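Skikik Home Boards > Laundry & Cleaning
Search the boards Enter keyword Go
6 min read

Chrome ring on a dark front loader -- what are you all wiping it with?

linty_in_2B
OK laundry people, I need opinions. The laundry room on the ground floor of our building (the Hofstetter, on Jesus Lane, if any neighbors are lurking -- hi!) got dark gray front loaders last winter and I love them, except for the chrome around the doors. I volunteered to keep the room decent in exchange for a small break on my rent, so the smears are now my problem. One thumb on that ring and it looks like a toddler has been at it with a jelly sandwich.

So far I've tried a damp rag (streaks), a dry rag (moves the streaks somewhere else), and Gorer spray, the blue kind. Gorer looks great for an hour and then goes cloudy if I use too much, which I always do. Is there a trick, or do I make my peace with it?

Second thing, while I'm here. What do you do about the stickers? They've all got those white ones up on the left and my sister thinks I should peel them for a cleaner look. I'm on the fence.

tumble_low
Microfiber, the flat kind for windows, and hardly any liquid. Put the spray on the cloth and keep it off the machine. You're getting cloudiness from cleaner that's sitting in the seam where the chrome meets the glass and creeping back out. I had exactly this with mine in February and I was ready to throw the bottle across the yard.

oldsockdrawer
Vinegar and water. Half and half, cheap, done. I've never bought a special spray for a washer in my life.

tumble_low
Vinegar on chrome every few days, no thank you! Once in a while, sure, if you rinse it off. But a shared laundry room gets wiped all the time and I wouldn't want it sitting on the door gasket either.

oldsockdrawer
Been doing it for years, my chrome is fine. Use it weak and wipe it off after. People worry too much about vinegar.

pressandfold
Can we see them? Plastic chrome and metal chrome are different animals, and so are a washer door and a dryer door when it comes to lint. Also I'm nosy and I like looking at other people's laundry rooms.

linty_in_2B
Sure! Gray front, chrome ring, white sticker with the big 1 on it.
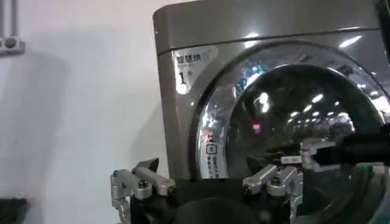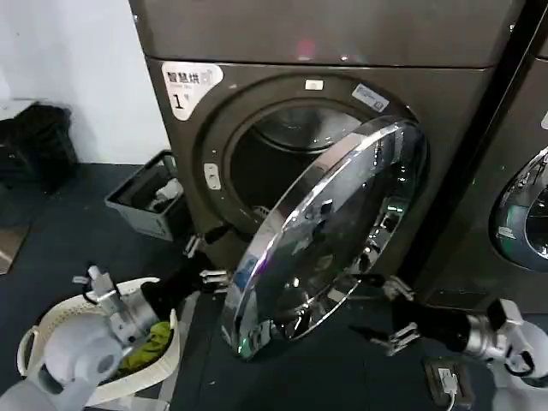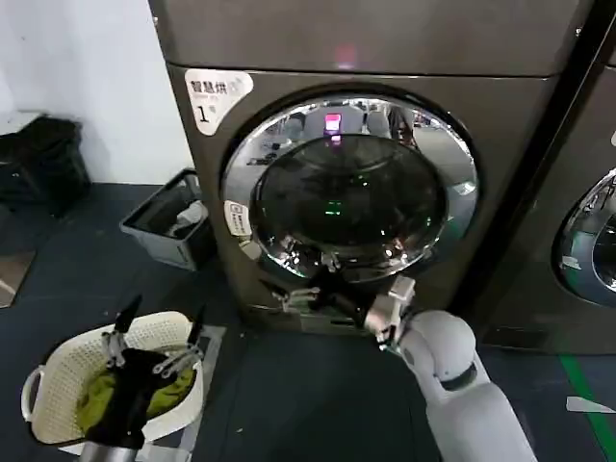

pressandfold
Ooh, those are handsome. I see what you mean about that ring, it picks up the whole room -- you've got a line of ceiling lights in the glass on the first one like a runway at night. Anything that shiny is going to show every fingerprint, and dark tinted glass right next to it doesn't help you one bit.

From here I can't tell you if it's plastic or metal, sorry. Tap it with a fingernail and see.

On the stickers: LEAVE THEM. The one in the second picture says it's the dryer (智慧烘, "smart dry"). In a shared room you'll get somebody shoving wet jeans and a scoop of powder in there the minute you take it off. Ask me how I know. And the 1 is useful too, if somebody texts you that number 1 is making a noise you know where to go.

oldsockdrawer
Disagree, peel it and put up your own sign in English, nice and big. Half the people in any building won't be able to read that one.

pressandfold
Then put up a sign AND leave the sticker. There's fine print on it and I'd want to know what it says before it went in the trash. Plus glue residue on a glossy gray panel, good luck getting that off without a haze.

linty_in_2B
Did the fingernail test and I think it's metal? It's cold and it pings. And my sister has been overruled, the stickers stay. I'll make an English sign for the wall next to it.

tumble_low
Love an update. Since you have that dryer door open in the second one, do the inside of the ring while you're at it! Everybody polishes the front and forgets the back edge, and on a dryer that's where the lint collects. Dry brush first (an old soft paintbrush is perfect), then the cloth. If you wet lint it turns into paste and you'll be picking it out with a toothpick.

Drum looks nice and shiny, I'd leave that alone apart from a wipe with a damp cloth now and then.

hamperhoarder
Butting in to ask about the white basket in the last picture, with the lattice sides. Does that kind snag knits? I have a heap of black stuff exactly like what's sitting on top in there, and the basket I own grabs every loose thread. I've gone through 2 cardigans this year and I'm bitter.

linty_in_2B
Mine hasn't snagged anything yet but I'm mostly T-shirts and towels, so I'm a bad test. An old pillowcase laid inside as a liner might save your cardigans. The real workhorse for me is a plain gray bin like the one by the wall there, smooth sides, wipes clean, holds a ton.

hamperhoarder
A pillowcase! I have 100 pillowcases. Trying it tonight.

oldsockdrawer
Smooth bin beats a basket for dry clothes. For damp ones you want the holes or it all smells like a pond by dinner time. That I will fight about.

tumble_low
For once we agree. Write it down somewhere.

linty_in_2B
OK, reporting back. Flat microfiber, two sprays of Gorer on the cloth, wiped around the ring in one direction, then a dry side of the same cloth. No cloud this morning! There was a thumbprint on it by lunch, but that's people. I did try the weak vinegar on one patch low down where you can't really see, and it came up fine too, so oldsockdrawer gets half a point.

oldsockdrawer
I'll take the half.

1326 views

Related threads
Lint brush or vacuum hose for the dryer door?
Gorer blue vs. Gorer green on stainless
Sticker glue on a glossy panel, please help
Baskets that don't eat sweaters
Signs for a shared laundry room that people will read
Front loader gasket smells like a swamp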